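Furkero Round Coasters, Red: Six Months In
Posted by Despina on Mar 12, 2024

Okay, so I never thought I'd have opinions about coasters, but I bought a set of these back in September and I've used them every single day. They were on the clearance shelf at Plutier and I mostly grabbed them for the color (I have a weakness for anything red).

Our table is dark wood and it shows every ring. My sister-in-law Wenche left a mug on it one Christmas and I spent a whole afternoon rubbing at the mark with mayonnaise! So the bar was pretty simple: keep the drips off the finish and stay put when I reach for my drink.

They do both. The Boyer ones I had before used to stick to the bottom of a cold glass and then drop on the floor, which drove me nuts. These haven't done that to me yet. They also wipe clean in a second, even after coffee.

My gripes? The edge on one of mine has started to look a little fuzzy, and the set came in so much packaging that I nearly returned it on principle. I'd also love a bigger size for soup mugs.

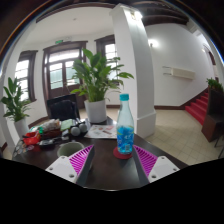 Are they big enough for a water bottle?
A regular store-bought bottle stands on one just fine. My wide insulated one hangs over the side a bit, so I give that one a folded napkin.

I'd buy them again, probably in green next time if Furkero ever makes them.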